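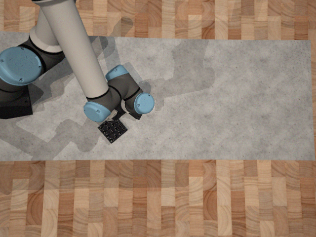
2018-03-11, bookbinding bench

Back to the Akerel ledger today, the one with the 1828 date on the flyleaf. The old paste on the spine is a pain! I put a thin layer of methylcellulose on it, left it under film while I ate lunch, and most of it scraped away with the bone folder. There's one stubborn patch near the tail (dark, probably hide glue) that I left alone. It can wait for a fresh scalpel blade and a better mood.
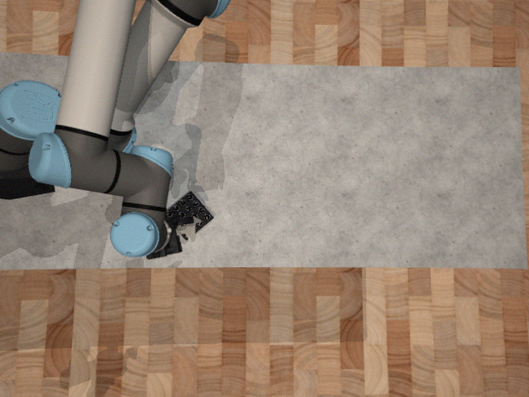 Gray work surface, butcher-block tiles above and below.

Sewing next. I'm going with linen thread over tapes, same stations as the original holes, and I waxed the thread too heavily again – it squeaked all the way through the first 2 sections. Cut it off and started over with a lighter coat. Much nicer. The kettle stitch still wants to pull tight at the head, so if anyone picks this up before me, please go easy on it.
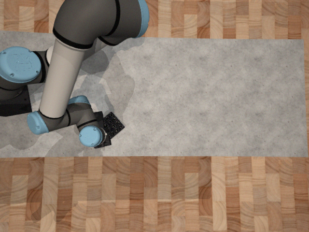
The Wada tissue came in, and it's softer than the last batch. I tore a few strips along a water line and tried them on scrap. Good feathered edge, no cockling so far. I'd like to order more before June, when the Clamer atlas is due in and we'll be eating through the stuff.

Paste notes: 8 parts water to one of wheat starch, cooked slowly, strained twice. Still lumpy. I think the strainer is shot. 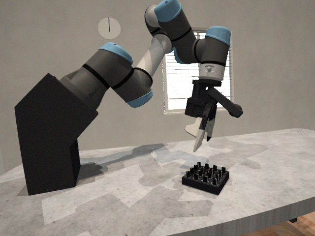
Blue joint caps, black pedestal, pale gray tabletop.

To do: press boards for the Skuvier pamphlets, sharpen the paring knife, find out who has the good awl. Text block is under light weight until I get back to it. Please don't move it!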